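Home Recipes Hosting Small Kitchen About Contact

How to Set Up a Grab-and-Go Donut Table (and Bag Donuts Without Wrecking the Glaze)

Posted Aug 20, 2026

43 comments 270 shares

I've been putting out donuts at our block's morning get-together in Wulport for a few years now, and the first time I did it I stacked everything on one big platter and let people dig in. Big mistake! The glaze glued the donuts together, the kids touched every single one before picking, and there was a line all the way back to the hedge. So now I bag them as people come up, one donut to a sleeve, and it goes so much faster.

What you need

Ring donuts, any kind you like
Paper sleeves, open at one end, a little wider than your donuts
Tongs with a wide, flat tip
A few trays, at least one with handles
A big sheet of plain white paper
Cold canned drinks
A table you can stand behind

I get my donuts from Kesterska, the bakery over by the bus depot, because they fry early and I don't want to be up at four with a pot of oil. If you're making your own, fry at 350 and let them cool all the way before they go anywhere near paper. A warm donut steams inside the sleeve and the glaze slides right off and sticks to the side. I've lost some beautiful donuts that way.

Setting up the table

Think of the table in zones. Drinks go on one side, sleeves on the other, and the middle is where you work. I'm right-handed so I like my sleeves to the right, but try it both ways before anybody shows up – just stand there and pretend to bag a few. You'll feel silly for a minute and then you'll know.

Put the drinks on the tray with handles. Cans are heavier than you think, and when you need to refill you want to pick up the whole thing and go. Leave them in the cooler until the last minute, and only set out a few at a time so they don't get warm sitting there.

Line the sleeve tray with the white paper. Don't fuss over getting it flat or trimming the corners, it just needs to cover the bottom. Then lay the sleeves on it so they overlap like shingles, with the openings all facing you. If you leave them in a tight stack you'll be picking at them with your fingernails and grabbing two at once. I put out a handful and keep the rest in the box. A box of 200 has lasted me through three get-togethers and there are still plenty left.

How to bag a donut

1. Pick up a sleeve with your free hand and squeeze the sides lightly so the mouth pops open. If it won't open, blow on it at home and use your thumb when you're in front of people.

2. Grab the donut near the top edge with the tongs. Go easy, you only need enough grip that it doesn't swing around.

3. Bring the sleeve up under the donut and lower it in. Keep the glazed side away from the paper as long as you can.

4. Let go once the donut is mostly in, and hand it over with the open end up.

That's all there is to it, but do 2 or 3 practice ones first and eat the evidence.

A few extra notes

Wipe the tongs every so often, because once glaze builds up on the tips the donuts won't let go. I keep a damp cloth folded under the table for this. And if you have chocolate and plain, do all the plain first or use separate tongs.

My neighbor swears by the wax-coated sleeves from Flunbridge. They do keep grease off your fingers, but I find them slippery and they don't open as nicely, so I've stayed with plain paper. Either one works.

Leftover donuts (ha) can go in a container overnight. Ten seconds in the microwave the next morning and they're soft again.

Tongs are the one thing I'd spend a little money on. The skinny metal kind dent the donut and then it cracks right where you pinched it. A wide tip like this one holds a ring donut upright while the bottom goes into the sleeve, and your fingers never have to touch the glaze. Mine cost less than a dozen donuts and they go in the dishwasher, top rack only.

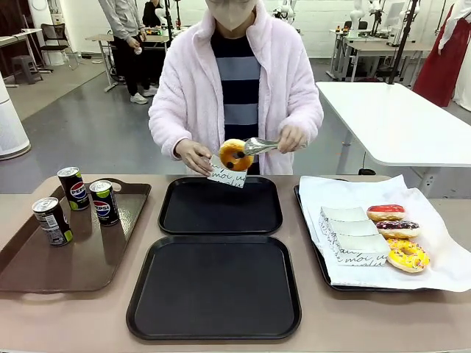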